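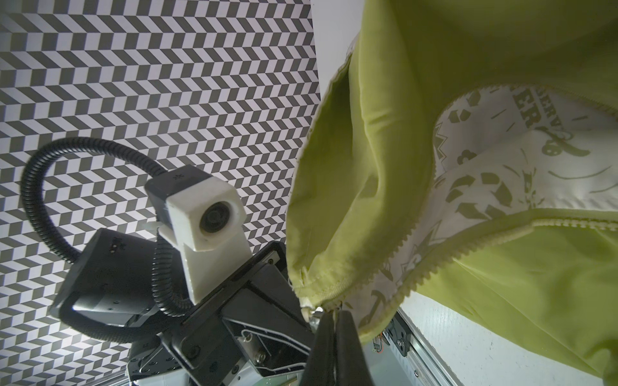 Ticket 432: Crime reports from Urkine not reaching the neighbourhood map
Opened by: Xolani Mkhize
Status: closed
Apr 23, 2020

Hi Gert, me again, sorry! The Tisovar map has stopped showing anything for Urkine. We had a shed broken into behind Korletey Road, two wing mirrors kicked off and a load of paint thrown over the bus shelter, and when I look at our patch it's completely blank. The police bulletin came through to my inbox as normal, so I know the reports exist. I've logged out and back in, tried my phone and my daughter's laptop (same on both), and switched the filter from "vehicle crime" to "all". Nothing. The next area over looks fine, lots of pins.

More than 200 people get our watch email and I've already had a few asking if we've gone crime-free, which would be lovely.

Reply from Gert Mokgethi
Hello Xolani, thanks for trying all that first. Could you tell me what the date range says at the top left, and whether you get the weekly summary if you press "Send me a copy"?

Reply from Xolani
Date range is the last 30 days. I pressed the button and got a summary, but it's the one from February with the stolen bikes in it! So something's stuck. I did change our boundary a while back to take in the new houses by the allotments, if that matters? It let me save it and gave me the green tick.

Reply from Gert
It does matter, thank you. Your new boundary was saved with 50 points and one of them lands on the wrong side of the river, so the line crosses itself and the map throws away every report inside. It shouldn't have given you a tick. I've moved the point back and restarted the feed from Itason, who pass us the bulletins. Could you refresh and look again?

Reply from Xolani
Oh brilliant, they're back! Shed, mirrors and bus shelter, all there. The shelter pin is sitting at the wrong end of the road, by the chip shop, but I can drag that one myself. Summary's come through as well with the right dates on it. Happy for you to close this, and I'll leave the boundary well alone from now on.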